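## 4. Installing Fonier on a managed tablet

This section describes how to install the Fonier file manager on a tablet enrolled in Plurnureo. It applies to version 2 of the enrolment profile, issued on February 11, 2022. Tablets still holding the January profile must be updated first, as set out in section 3.

### 4.1 Before you begin

- Back up the tablet to a computer. A backup held only on the tablet is erased if the installation has to be reversed.
- Charge the battery to at least half.
- Confirm that the tablet has 1,911 MB of free storage. The installer does not check this figure and will stop part-way if space runs out.
- Obtain the enrolment code from your administrator.

**Caution:** Do not install Fonier alongside Grarard. Both applications claim the same shared folder, and files saved by one may be overwritten by the other. Remove Grarard completely and restart the tablet before proceeding.

### 4.2 Installation

1. Open **Settings**, select **Profiles** and check that the Plurnureo profile is marked *Active*.
2. Open the Fawzy catalogue and sign in with your work account.
3. Search for Fonier and select **Get**. The download is 182 MB.
4. When the download is complete, select **Install** and enter the enrolment code. The code is case-sensitive.
5. Keep the screen on until the progress bar closes. This may take up to 10 minutes on older models.
6. Restart the tablet.
7. Open Fonier and select **Allow** when asked for access to the photo library and to local storage.

**Note:** If **Get** is greyed out, the account has not been assigned a licence. Requests for licences should be sent to Tadhg Dolan, Device Support, with the serial number of the tablet.

### 4.3 Checking the photo library

Fonier builds its own index of pictures the first time it is opened. Thumbnails appear grey while indexing is in progress.

1. In the side menu, select **Library**, then **All pictures**.
2. Select any thumbnail to open it at full size.
3. Swipe up to show the file name, format and folder.
4. Select **Back** to return to the list.

If a picture opens in the standard viewer but not in Fonier, select **Menu**, **Library**, **Rebuild index**. Rebuilding does not alter or delete the original files. Leave the application open until the message *Index complete* is shown - switching to another application pauses the process.

**Caution:** Do not rename folders while the index is being rebuilt.
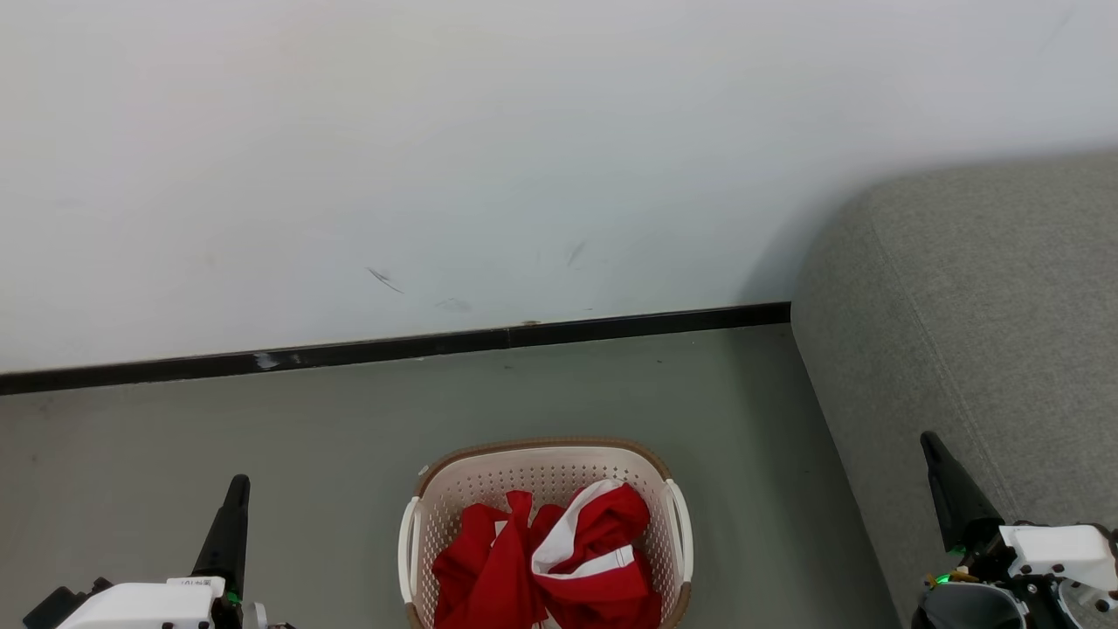 *Figure 4-1. Laundry basket and grey sofa.*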